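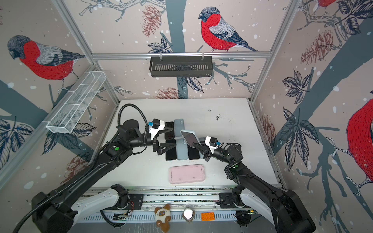

Most accounts of teaching a robot by example begin with the learning and treat the examples as a sort of fuel, something ordered in by the tankful. I want to begin with the examples, and to be rude about them for a while. An example, in the sense used throughout this book, is one recorded go at a task, with whatever the cameras saw and whatever the joints did stored side by side. Somebody decided what the task was. Somebody decided when a go had finished and whether it was good enough to keep. Take the phones. The right arm has one in a pale pink case held up at a tilt between its fingers, and the others lie face down in two rows on a white table. Ask three people what is being demonstrated and you may well get "sorting", "stacking" and "picking up a phone". All three could be written on the label, and a system trained on the recording will be judged against whichever one was.

The trouble starts with that label, but it doesn't end there. Consider what else gets recorded along with the phone. The back and side walls are papered with bullfinches and pinecones. A cat toy and an orange building brick sit by the rail. There are dark specks on the tabletop. You and I discard all this without effort, and it is tempting to assume the machine will too. Why should it? If every recording has a red-breasted bird in the same place, then the bird is as steady a companion to success as the phone is. A learner has no way of knowing that you didn't mean it.

The usual answer is "collect more". Setareh Ghorbani's group at Nandport did so, and their case will come up again in Chapter 5. They had 407 recordings of a two-armed handling task, all made on one bench, and the trained system did well on that bench. They then moved it to a second bench in the next room, with a plain grey wall behind it, and gave it 40 attempts. It managed 3. The first report called this a problem of "transfer". I would call it a problem of having made the same recording 407 times.

That is harsh, and Ghorbani has told me so. Her reply deserves space. Every change you make to the setting costs time, and a bench that is altered between goes is a bench where things get knocked, miswired or put back wrongly. Operators get tired. A steady setting at least tells you that when the arm misses, the setting wasn't to blame. I accept all of this. I still don't accept that the word "diverse" should appear in the title of the paper.

More recordings can help, of course. What matters is which ones. Farhad Abbasi and Magdolna Somogyi, working at Flakmont, threw out every go in which the operator had hesitated, on the grounds that hesitation was noise. Their system moved beautifully and had no idea what to do when an object slipped. Of the recordings they discarded, 33 showed an operator fumbling and then recovering. They put those back. The results improved on slips and got slightly worse on everything else, and the published table shows only the first of these.

This chapter asks what a set of examples can fairly be said to show. Section 2.1 deals with deciding what counts as one go. Section 2.2 looks at who does the demonstrating and what their habits leave behind in the data. Section 2.3 is about throwing things away, and readers who are short of time should read that one first.

Chapter 2: What the Examples Leave Out | © Mirzaei Press, Bidville | Back to top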